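Flaladard Hand Gripper – Club Set-Up Guide
Section 4: First Session at the Bench

Read Sections 1 through 3 before you start. If you skipped them, the usual sign is a gripper that opens when you squeeze and closes when you let go. Go back to Section 2, step 6, and swap the two leads.

This section takes a new pair from a charged gripper to a first set of recorded picks. Allow one full club meeting. Pairs who have promised to be done in ten minutes are welcome to time themselves.

What you need

Flaladard gripper with both soft fingers fitted
Samitz battery pack, charged
Caltine hub and its short cable (the long one belongs to the drive team and they want it back)
One card set from the Tabrizi box
Bench log and a pen that works

4.1 Power up

1. Set the gripper on the bench with the fingers pointing away from you.

2. Slide the Samitz pack in until it clicks. There is one click. If you hear two, the second was the latch tab, and spares are in the drawer marked SPARES, under the things that are not spares.

3. Hold the power button until the light turns solid green. A blinking green light means the gripper is looking for the hub.

4. Connect the hub. The hub number on the screen should match the number on your gripper. If it doesn't, you are about to record somebody else's gripper, and they are about to be confused.

CAUTION: Keep your own fingers out of the jaws during start-up. The gripper closes once, fully, to find its zero. It is not strong enough to hurt you, but the yelp carries.

4.2 Zero the fingers

5. Squeeze the trigger all the way and hold it. The pads should meet along their tips.

6. Read the closed value on the hub. Anything up to 11 is fine. Higher than that, and there is probably a crumb in the hinge. Brush it out, then return to step 5.

7. Release the trigger and read the open value. A healthy gripper shows 254. If yours stops short, check that the cable isn't looped over the trigger arm.

8. Write both values in the bench log. "Good" is not a value.

NOTE: Wipe the pads with a barely damp cloth before each session. Do not use hand cream beforehand. One pair did last October, and for most of that evening their cards left the gripper faster than they entered it.

4.3 Gripping a card

Cards are the standard first object because they are thin, cheap and unforgiving. A foam block will let you grab it any old way and teach you nothing. A card held off-center leans, and a card held too hard bows in the middle.

9. Stand a card on its edge in the slotted base. Picture side left or right, it makes no difference to the gripper.

10. Bring the open fingers down on either side, with the edge of the card facing you. Lean in if you have to. Most people do, and most people then lean in a bit further than they needed.
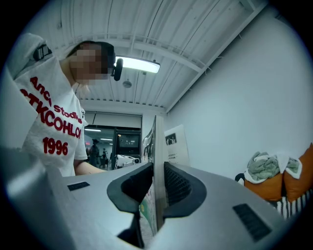

11. Close slowly until both pads touch, then add a little more squeeze. The grip reading should settle near the bottom third of the bar. If the bar goes red you are no longer gripping, you are laminating.

12. Lift straight up by a hand's width, pause, and lower it back into the slot. Wait for the beep before you open the fingers.

13. Repeat until you have 30 clean picks. A pick is clean if the card goes up upright, comes down upright, and ends in the slot it came from. Picks where your partner caught it do not count, however good the catch.

NOTE: Swap roles halfway. The partner who isn't gripping runs the hub and keeps the log. Commentary is allowed, but the trigger hand has the final word.

CAUTION: Tie back long hair and tuck in loose cords, lanyards and hood strings. The soft fingers will happily pick up a drawstring, and the hub will log it as a success.

4.4 If things go wrong

The card tips as you close. One finger is reaching it before the other. Shift the whole gripper sideways a little and try again – do not chase the card with your wrist.

The card slips on the way up. Wipe the pads. If it still slips, add squeeze in small steps.

The hub stops at pick 19. Known fault on older Caltine hubs. Save, restart the hub, and carry on from where you were. We have written to ask why. The reply suggested restarting the hub.

The light turns amber. The battery is low. Finish the pick you are on, then change the pack.

4.5 Shutting down

14. Save the session under your pair name and hub number. There are already several files called "test", "test new" and "test REAL". Please do not add to the family.

15. Remove the battery pack and put it on the charger. Pressing it gently against the charger and walking away is a separate procedure and does not work.

16. Return the cards to the Tabrizi box in any order, and hang the gripper up with its fingers open. Pads left pressed together overnight take a set, and the next pair will have to start again from step 5.

Continue to Section 5, Moving Objects Between Trays.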